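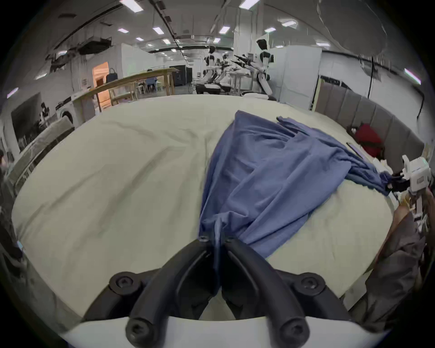 Sunday, January 28, 2018

We arrived in Brelitz by the early bus for the open day of the old weaving mill. The ticket cost 3 euros and the line was short. Inside, the guide told us that the mill once had 239 looms, and that 114 of them were running day and night.

The dye house was my favorite part. The blue shades had their own room, with recipe books going back to the time of the first owner, the Jirolen company. One recipe needed eleven baths – I would not have the patience. Blue work shirts were the main product for many years, and they were sold as far away as the coast.

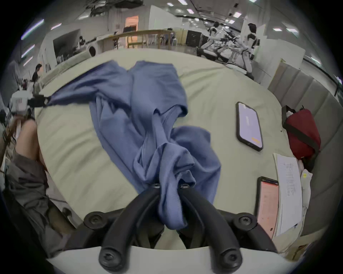 ## Lunch and the way back

We ate at Skivex, the canteen across the yard. The bean soup was good, but the bread was finished before we came. In the small shop I bought a wool scarf from a brand named Shi, and my sister bought two postcards.

The bus back leaves from the lower gate, not from the front one. The mill opens again for visitors in October.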